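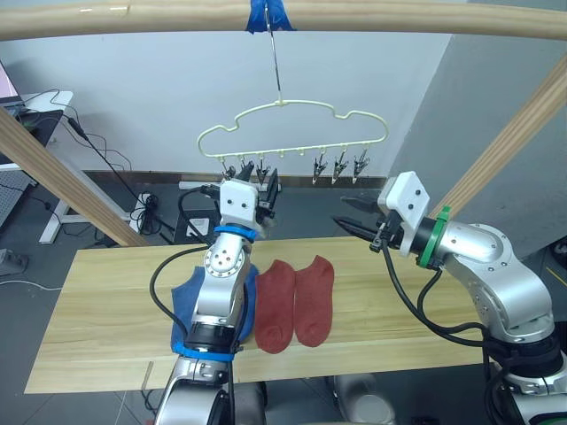

Sock rig, Wednesday, start of the afternoon block. Six clips on the hanger, red pair on the board.

Chore of the month (October) is hanging up socks. Máté's list had it down as "easy, warm-up", between folding flannels and putting spoons in a drawer. I'd like it noted that I argued for moving it up, and I'm very glad we gave it the whole week, as it's the most interesting thing we've had on this table all year!

What we ask for: pick up a sock from the board, bring it up to the hanger, open a clip with one hand, feed the cuff in with the other, let go of the clip, let go of the sock. Then the second one. Two arms, one hanger, no help from us once the run has started. I timed myself at the same job before lunch and I don't think about any of it. My left hand pinches, my right hand pushes, done. Writing those steps out for the arms took most of a page.

The hanger hangs from a wire hook on the top bar, with a wad of blue tape to stop the hook wandering along the wood. Nadhirah wanted to clamp the hanger solid so it couldn't swing. I can see why, but my airer at home swings, and so does everyone's, and if the thing can only peg out socks on a hanger bolted to the building then we haven't learned much about laundry. We've agreed to leave it free for now. The tape stays until the proper bracket from Gusum turns up.

Notes from the morning, in no order:

Picking up is good. Really good, in fact. The flat sock used to beat us every time in spring, the fingers just skated over it. With the narrower tips they go in at the cuff and come up with a fold of fabric, and I've stopped holding my breath. Laying them with the openings away from us and the toes towards the front edge helps, because the cuff is then the end nearest the hanger. I know that's a kindness to the machine. A heap out of the drum won't be so polite.

Clips are the hard part. They're sprung, they're dark, and they turn on their pegs when you touch them. The left arm comes up from underneath and has to get a finger on each side of a clip before squeezing. If it's a little off, the clip tips round and you're squeezing air. The clips also hide each other when the arm is up close. Try an approach from the outside end of the row first, so the wrist blocks less of the view.

Swing. Every bump on a clip sends the hanger off, and the right arm then arrives where the clip was. Waiting three seconds cured most of it (dull, but it works). Nadhirah has a nicer idea, which is to let the left arm keep hold of its clip the whole time so that it steadies the hanger as well. People do precisely this without noticing. I tried it on my own airer last night and yes, I hang on to the thing with one hand throughout.

Cables. The one at the left elbow needs watching when the arm folds up high. Hasn't caught yet. Would like a tidier loop before we run anything overnight.

Count so far for this setup is 198 attempts logged, good and bad together. Máté is sorting them tonight by where they went wrong, so no percentages from me until he's done. My gut says picking up is nearly solved and pinching the clip is where the failures pile up.

Ong from the Brudon side rang and asked whether this means a machine could do his washing yet. I said it could possibly do one pair of his socks, if he laid them out flat for it and wasn't in a hurry. He laughed but he also asked about towels. I'd love to try towels. Heavy, floppy, wider than the reach of one hand, two clips to line up at once... lovely problem.

Where I've landed on the bigger question, for this week anyway: the grabbing end of housework is coming on faster than I expected, and the fiddly little sprung and hinged things we've all filled our homes with are holding it back. Pegs, bin liners, the catch on the Flomar soap drawer. All of it made for thumbs.

To do

Left arm holding on through both socks, Nadhirah's version, first thing tomorrow.
Outside clip first, then work inwards.
Something other than dark clips, to see if it's a seeing problem or a touching one. Máté thinks touching. I say seeing, and there's a coffee on it.
Same run with the blue cloth once the socks behave.
Chase Gusum about the bracket.
Re-route left elbow cable.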